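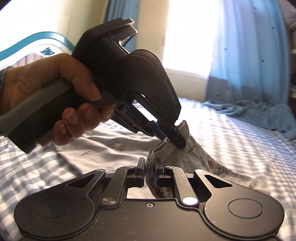
洗好的印花棉布应该先折边还是先熨平？

先把布边对齐、折一次长边，再决定要不要熨；边没对齐就熨，压出来的折痕会偏，后面要返工。

列表：织物整理与收纳
主题：Re: 印花薄布在床上折叠的步骤，以及收纳尺寸
日期：2024年12月15日

各位好：

回复上周关于印花布折叠的那封信。原信较长，只保留需要答复的段落，引用部分前面加“>”。

> 我手上有一批旧印花布，灰米底色，上面是文字和圆形徽标一类的图案。
> 没有大桌子，只能铺在床上折。床单是格子的。
> 问题一：布铺开以后总是跟着床单一起皱，折到第二次就歪了。
> 问题二：布边有几段缝线松了，毛边，折的时候要不要藏进去？
> 问题三：Dorkenberg 的浅抽屉内深 228 毫米，应该折成几层？

逐条答复。

一、关于床面。床垫受压会下陷，布料随之移位，这是折歪的主要原因。处理办法有两种。第一种是在床上垫一块硬板，长边不小于 900 毫米，板面不要打蜡。第二种是不垫板，改为提拉折叠：捏住上沿两点，把布整体提离床面，让下半部分自然垂直，停 5 秒，再放下对折。提拉时两个捏点要在同一条纱线上，否则布会沿斜向拉长，放下后出现波浪边。薄棉布斜向的伸长明显大于经纬向，肉眼就能看出来。

格子床单有一个用处：格线可以当基准。先把床单四角拉紧，再让布的长边压住一条格线，短边与另一方向的格线平行。格线本身如果已经歪了，就不要用，改用直尺。

二、关于捏点。捏点离布边 30 毫米左右两侧都要有布，不要只捏最外面的缝线。只捏缝线，受力集中在针脚上，已经松的那几段会继续开。布边起密褶时，先放开一端，从另一端向外顺，褶会自己散开；两端同时拉，褶会被拉成硬痕。

三、关于毛边。不要藏。毛边折进里面以后，与印花面反复摩擦，线头会挂在印花层上，下次打开时容易带起胶浆。正确做法是把毛边留在最外一层，朝下放。长线头剪到与布边齐平，不要扯。如果松线段较长，先缝再折。缝线用细棉线，平针即可，针距均匀，回针收尾。

四、关于图案。胶浆印花不要正面对正面。折之前先用手背轻触印花区，有明显凸起或发黏的，按胶浆处理，中间隔一张无酸纸；没有凸起的多为水性或活性印花，可以直接叠。徽标一类的大块实色，折痕应绕开中心，落在图案外侧。文字部分没有办法全部绕开，优先保证折痕与字行平行，横穿字行的折痕最容易造成裂纹。

五、关于层数。抽屉内深是 228 毫米，成品宽度就不能按满尺寸算，要给前后各留余量。先沿长边对折，再按抽屉方向分段折叠，具体层数取决于布宽，来信没有给出，请补充。在补充之前，可以先裁一块硬纸板当模板，宽度比抽屉内深小一些，布绕着模板折，抽掉模板后立放。立放比平叠容易取，底层也不会长期受压。

六、关于收纳盒。有人在十月的讨论里推荐过 Clokeck 的布面盒。我用了一个，盒体本身没有问题，但内衬是深色，浅色布长期贴放有染色的可能，建议垫白棉布。Orkness 的带盖盒是浅色内衬，盖子偏紧，潮湿季节不建议盖严。Kulkarni 的硬纸盒最便宜，承重差，不要叠放。

> 另外，折好以后需不需要马上压平？

不需要。刚洗过的布先确认干透，接缝和布边最后干，要单独摸一下。干透的布折好后静置一夜即可。用重物压会把折痕固定下来，对印花没有好处。确实需要熨的，反面、中温、不给蒸汽，印花区垫布，熨完摊开放凉再折。

请原发信人补充以下数据：布幅宽度，布长，印花类型（是否凸起），松线段的长度。收到后我再给出折叠尺寸。

另，回信时请删掉不相关的引用，并保留原主题行，归档程序按主题行分组，改了标题就会断开。

版本说明：本信替代我之前那封未写完的草稿，草稿里关于“毛边向内折”的说法有误，以本信为准。

--
织物整理与收纳 邮件列表
退订请发空信至列表管理地址，主题写“退订”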